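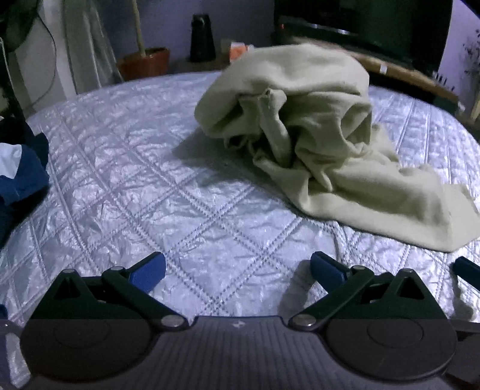

Caring for a quilted bedspread with a shiny finish

Household Help Exchange > Laundry and Linen
Posted 11/07/2024. Viewed 1,338 times.
Print this page | E-mail this page

Posted by: Linen Room, Alarcón House

I am responsible for the linen at a small guest residence and would appreciate advice from members with experience of quilted covers. The cover in question is a silvery-lavender colour with a distinct sheen. It is thin, and the stitching runs diagonally in paired rows to form large diamonds. The surface is crinkled, with small puckers along its length, and these catch the light from the window in the morning.

The care label has been removed, presumably by a previous member of staff, and the supplier is no longer trading. I therefore do not know the fibre content. We have six of these covers in service and I do not wish to spoil one in order to learn how to treat the others.

My enquiries are as follows. First, whether the puckering is a fault that should be pressed out, or whether it belongs to the cover. Secondly, whether a cover of this type may be machine washed. Thirdly, our practice when changing a bed is to place the loose cloth in a heap on top of the cover while the rest of the bed is seen to. At present this is a large cloth in a pale olive-beige, plain and matte, with a soft feel. A colleague has suggested that this practice is marking the covers, and I should like to know whether there is any basis for the concern before I amend the written procedure.

The residence has one domestic front-loading machine and a covered outdoor line. Commercial laundering is available in town but would have to be approved in the December budget.

Posted by: Dardo Domínguez
Member contributions: 2,795

The puckering should be left alone. When a thin cover is quilted, the thread draws the fabric in slightly along each row, and the areas between the rows become crinkled. A certain amount of this is normal in new goods and it generally increases after the first wash. Attempting to press it flat is the most common way in which covers of this kind are ruined. Many fabrics with a sheen are synthetic, and a hot iron will leave a dull or glazed patch which cannot be reversed. If a cover must be made presentable at short notice, hang it in a bathroom after the shower has been run, and smooth it by hand in the direction of the stitching.

With regard to washing, I would proceed on the assumption that the fibre is delicate until you have evidence otherwise. The following procedure has served me well.

1. Select an inconspicuous corner on the underside. Dampen it with cool water and a little mild liquid detergent, blot it with a white cloth, and allow it to dry fully. Examine both the cover and the white cloth for any transfer of colour.

2. Inspect the quilting for broken threads. Pay particular attention to the points where the rows cross. Secure any loose ends by hand before washing, as a short break can run the length of a row once the drum is turning.

3. Wash one cover at a time, turned so that the shiny face is inward, on a cool gentle cycle with a low spin. Do not use fabric softener or bleach. If the cover fills the drum so tightly that you cannot move it with one hand, use a larger machine.

4. Lay the cover across two parallel lines in the shade, if you are able to arrange this. A single line will place a crease across the diamonds.

5. Do not tumble dry on any heated setting.

I would wash one cover only and return it to use for several weeks before treating the remainder. Please also keep a written note of the detergent used.

Posted by: Surkska
Member contributions: 6

We had a shiny one from Bulleo and it went through a normal warm wash with no trouble. It came out a bit more crinkly. Not sure if yours is the same make. I would just wash it.

Posted by: Drillska Textile Advisory Desk
Member contributions: 3,491

The desk wishes to address the third matter, which has not yet been covered.

Placing a dry, clean cloth on a quilted cover for the duration of a bed change is unlikely to cause harm. A pale, matte cloth of a soft weave presents little risk of abrasion. Difficulties arise in three circumstances: where the cloth is damp, where it is newly dyed and has not been washed, and where it is left in a heap for a long period. In the last case the weight may flatten the puckers, so that a dull area appears when the cover is viewed against the light. Gentle shaking and an overnight airing will normally restore the surface.

Your colleague's concern may relate to fastenings. Buttons and zips will catch in fine stitching, and any article bearing them should be kept off the cover. It is also advisable to lift the cloth away and not to drag it towards the edge of the bed.

For the written procedure, the desk suggests this wording: "Dry articles without fastenings may be placed on the bedspread during changing and must be removed before staff leave the room." A chair or a linen trolley is preferable where the room allows for one.

The desk does not share the view that an unlabelled cover should be given a normal warm wash.

Contact the moderators | Terms of use | Copyright Household Help Exchange | Back to top

This site uses cookies to remember your sign-in details. By continuing to browse you accept their use.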